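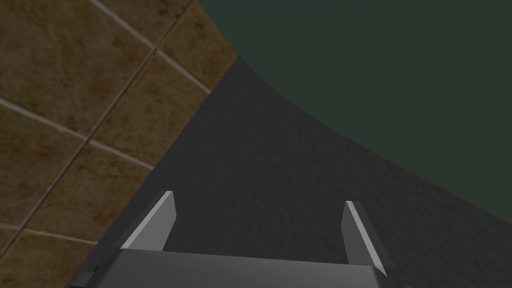 Leltham Automation Department, Equipment Planning Group
Minutes of the May meeting

Called to order at 9:40 a.m. Quorum present. Minutes of the previous meeting were approved with one correction: under Item 4, "lease" should read "lease with purchase option."

1. Gripper selection

The group reviewed the simulation work on the parallel two-finger gripper. The model in use has narrow, blade-like fingers with beveled edges on a wide, flat palm. Views rendered from above the palm with the gripper open and empty show both fingertips and the work surface between them, and the group accepted this viewpoint for the next set of trials.

Two suppliers remain under consideration, Caron and Stornis. Caron quoted a price per gripper of $3,366, fingers included, wrist adapter extra. Stornis has not yet supplied a written quote. The purchasing office will not accept a verbal price for comparison, and the Stornis figure given by phone was left out of the table.

Discussion of finger shape. Thin fingers reach between closely spaced parts but have less contact area. The mechanical section asked that the order include one spare pair of blanks so a wider finger can be cut in house if needed. Agreed.

Motion: to hold the gripper order until the Stornis quote is received in writing, and to proceed with Caron if it is not received by the next meeting. Carried.

2. Simulation licenses

The department holds 3 seats of the Restimach simulation package. Usage logs show all seats taken on most mornings and at least one free after 2 p.m. The controls section requested one more seat. The planning section asked whether a shared schedule would serve instead.

No vote was taken. A sign-up sheet will be tried until the next meeting and the request will be taken up again with the log attached.

It was noted that the scene files are stored on the old file server, which is due to be retired. Moving them is not in the current budget. Estimated labor is small and will be charged to general maintenance.

3. Surface and background materials in the model

The scene presently has a grainy dark gray work surface, with brown tile along one side and a plain dark green area on the other. The vision section asked that the materials be varied before any camera is specified. In its view a camera chosen against one set of backgrounds may have to be chosen again. The dark gray fingers are close in tone to the gray surface, and the pale finger edges give most of the contrast.

Points recorded:
- Add at least one light-colored work surface.
- Keep the existing surface as the reference case.
- Do not change lighting and materials in the same run.
- Part models to be added after the material runs are complete.

The camera line in the budget stays open. No amount was entered.

4. Bench and floor space

The test bench needs a 7-foot clear run along its long side for the arm and the guard. The present location in Bay 2 meets this only if the tool cabinet is moved. Facilities has been asked for a price to move the cabinet and extend the air line. The air line was left out of the first request by mistake and a revised request has been sent.

The group discussed whether an electric gripper would remove the need for the air line. Both suppliers under consideration offer electric units. The line would still be used by the clamping fixture, so the cost stays in the plan.

5. Budget status

Engineering hours charged to the project to date stand at 114. The hours allotted for planning will cover the material runs but leave little for changes to the arm program. The controls section will submit a revised estimate with the arm program shown as a separate line.

The guard, the cabinet move and the wrist adapter are to be listed as installation costs. Spare fingers are to be listed as equipment. Freight has been missing from earlier versions of the table and is to be added for each supplier.

6. Action items

Purchasing: request written quote from Stornis, including freight and wrist adapter.
Mechanical: drawing for wider finger blank.
Controls: revised hour estimate; sign-up sheet for simulation seats.
Vision: list of surface materials for the next runs.
Planning: updated budget table with freight lines; follow up with Facilities on the air line.

7. Other business

The request for a second teach pendant was deferred. The storage label format was not reached.

Adjourned at 10:55 a.m.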